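Girls' and Youth Football Programme, Ukora District
Progress report to the Skurnard Fund
22 February 2023

Period covered: start of the season to the winter break

Summary

The programme is on schedule apart from the Raju pitch, where drainage work has slipped. Player registrations are ahead of target and spending is within budget. We are not asking for any change to the grant at this stage, but we would like to move a small sum between headings, as set out under Finance.

Participation

The target for the first year was 400 registered players in the under-10 to under-16 groups. We had passed that by the break. Most of the growth has been in the girls' under-12 group, which now trains twice a week at Sketitz. The under-16 boys have been harder to keep. Several left for senior clubs, and a few stopped when training moved to Thursday evenings. We will go back to the earlier slot once the clocks change.

The Sketitz and Ukora teams both entered the district league. Ukora are mid-table. Sketitz lost their first four matches and have been steadier since. Raju will enter a team next season if the pitch is ready.

Coaching

All lead coaches now hold the basic certificate and have done the safeguarding course. The second course, on first aid and concussion, was put off once when the tutor was ill and ran in January. Two assistants still need to take it and are booked for the next date. Until then they only work alongside a qualified coach.
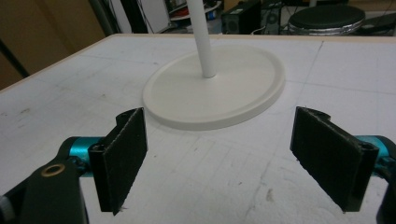

Black foam pads over a white work table.

Facilities

Sketitz: new goal nets and posts are in and the changing room heating has been repaired. The floodlight timer still trips in heavy rain and the electrician is due back.

Raju: the contractor found an old clay pipe under the north touchline – it was not on any of the plans – and work stopped while it was traced. The pipe has been capped. We now expect the pitch to be playable in May, too late for this season. Raju players are using the school field until then, which has no lights, so sessions are short.

Finance

Pitch hire came in 500 under budget, mainly through cancelled sessions in December. Transport is over because of the extra journeys from Raju. We ask to move 400 from pitch hire to transport. The equipment heading of 2,400 is fully spent and receipts are attached.

Next period

Finish the Raju pitch and have it inspected by the league. Run the spring holiday camp at Ukora, with 40 places, half of them free. Enter the under-12 girls in the regional cup – forms are in and we are waiting for the draw.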